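Looking After a Striped Carpet

6 min read

Most of the carpet questions I get are about stains, and most of the damage I see comes from what people did to the stain. I fitted and repaired carpets for 12 years before I started writing these pages, and the same few mistakes kept turning up. Striped carpet has a couple of problems of its own, so it gets a page to itself.

Vacuuming

Vacuum along the stripe first, then across it. Going along the stripe lifts the surface dirt and keeps the pile lying the way it was made to lie. The second pass, across, gets at the grit lower down. Finish with one more slow pass along the stripe or the room will look patchy in low evening light.

On loop pile, turn the beater bar off. A beater bar will catch a loose loop sooner or later and pull a run out of the carpet, and on a stripe a run shows from the doorway. On cut pile you can leave the bar on at its highest setting.

Twice a week is enough for a living room. Hallways and the foot of the stairs need more. Under a bed or a sofa, once a month is fine, but do move the furniture. Carpet moth likes dark places where the vacuum never goes, and wool is the only thing it's after.

Spills

Blot with a plain white cloth. Colored cloths and printed paper towels can leave dye behind, and you won't notice on the gray but you will on the white. Work from the outside of the spill toward the middle. Don't rub. Rubbing untwists the fibers, and a fuzzy patch stays fuzzy after the color has gone.

Once you've taken up what you can, use cool water with a very small amount of clear dish soap. Half a teaspoon to two cups of water is plenty. Dab it on, blot it off, then do the same with plain water. Most of the "stain that came back" letters are about soap left in the pile. It dries sticky and collects dirt from socks for weeks.

Test anything stronger in a corner, and test it on both colors. Irfan Gondal, who taught me most of what I know about repairs, used to test on the dark stripe and the light stripe separately and leave it overnight. I thought that was fussy until I took the color out of a dark stripe in a customer's dining room in Firnovthorpe. It was a cleaner I'd used a hundred times on plain beige.

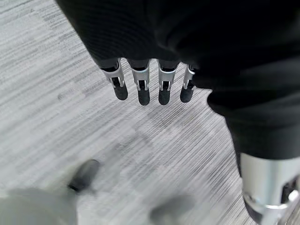 Gray and white stripes suit a busy room, but test cleaners on both shades.

Furniture dents

Put an ice cube in each dent and let it melt. For a deep dent use two. Leave it for a few hours, blot up the water, and tease the pile up with the edge of a spoon. If that doesn't do it, lay a damp white cloth over the spot and hold a steam iron just above it for ten seconds at a time. Don't press down. Polypropylene carpet will melt under an iron, so if you don't know what yours is made of, stay with the ice.

Shifting heavy pieces a couple of inches twice a year stops the worst of it. Wide plastic cups under the feet help too. Avoid the rubber ones, as some rubber leaves a yellow mark that won't come out.

Snags and loose ends

Never pull a loose end. Cut it level with the rest of the pile using small sharp scissors. Nail scissors are fine. If a whole loop has come up on loop pile, push it back down with a blunt darning needle and put a drop of latex carpet adhesive at the base.

Keep the offcuts when a carpet is laid, and ask for them if the fitter is about to carry them out to the van. With a stripe you want a piece at least as long as one full repeat of the pattern. Without it a patch can't be matched. I keep mine rolled (never folded) in the loft with the room name on a bit of masking tape.

Keeping the stripes straight

A carpet that was stretched properly should stay straight. If the stripes have started to bow in the middle of the room, the carpet has gone slack and needs restretching. A knee kicker from the rental shop is all right for a small bedroom. For anything larger you want a power stretcher and somebody who has used one. Check the line with a length of string pinned from wall to wall before and after.

Rugs are easier. Use a felt and rubber pad cut an inch smaller than the rug on every side, and turn the rug end for end each July so the sun fades it evenly.

Reader's tip

Tanveer Memon writes that he keeps a spray bottle of plain water and a stack of old white pillowcases, cut into squares, in the cupboard nearest the living room. I've copied him. The first minute after a spill matters more than what you put on it, and it goes quickly when you're hunting for a cloth.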